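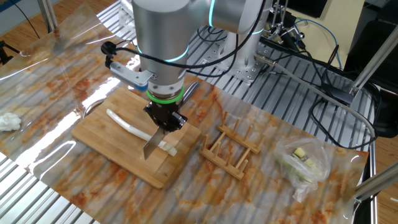

## Wk 4: collecting demos (chopping task)

Handout goes with Wednesday's lab. Read before, not during!!

- one episode = one full chop, start pose to end pose. Knife in gripper, stalk on board
- target 476 episodes for the class, 12 per pair per slot
- vary the stalk angle. Vary it more than feels neccessary
- don't trim pauses, label them

Where an episode ends: groups disagree every year. For us, gripper empty and parked over the rack, pieces left on the board. Stop recording there, *then* clear up. 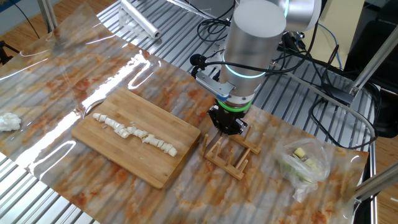 Margarida Matos objects to that rule: she would cut the episode at the last slice, since the idle tail teaches the policy to hover. Fair. Try both on the Trunonska split, compare.

Bad demos: keep them, flag `fail`, seperate folder. Last August's set had 793 usable after filtering out of 3000 raw. Mostly wrong labels, not bad cutting.
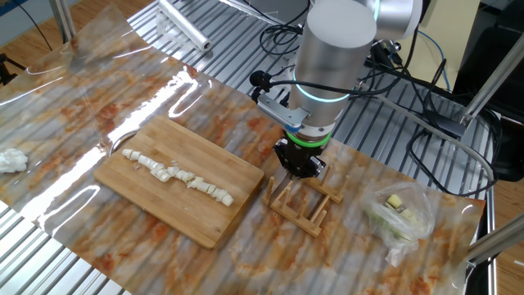 Do we need the same operator for every episode?

Mixed is better, two or three people per task. Log initials in the sheet.

Next wk: action chunking, bring your split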